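A stopped robot is not always a safe one

By Beathag Skinner

The incident at the Stavton test kitchen in June has been treated as a minor matter. A two-armed unit lost contact with its controller while both grippers were closed on a load at the sink. The arms held their position, as they were designed to do. A technician, Hnat Shevchuk, reached in to free the load, the link came back, and the left arm moved. He suffered bruising to the wrist and was back at work the next morning.

The internal report records that the unit "performed as specified". I do not dispute this. My concern is with the specification.

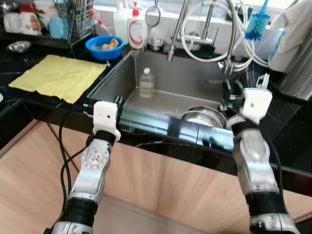 When two arms share one object, a fault in either becomes a fault in both. If one lets go, the load swings or falls. If both hold on, the person nearest will sooner or later try to take it from them. The present guidance from Tarnard, which supplied the control software, gives four pages to the first danger and a single line to the second. That line advises staff to "wait for recovery". On the day in question recovery took over 40 seconds, and no light or sound told Mr Shevchuk whether the arms were live.

Two changes should be made before the trials resume. A unit that has lost its link should not move again until a person has pressed a button to allow it. The button should be placed where it can be reached without leaning across the arms.

Annatjie Chauke, who manages the trials, has objected that a manual restart would add delay to every brief dropout, and the site logged 30 of these in one month. Her figure is correct, and it deserves a different reading. A link that fails so often is itself a defect, and automatic restart has allowed the site to live with it.

The review panel is due to hear from Tarnard shortly. It should ask for the full dropout log, including those entries where no one was hurt.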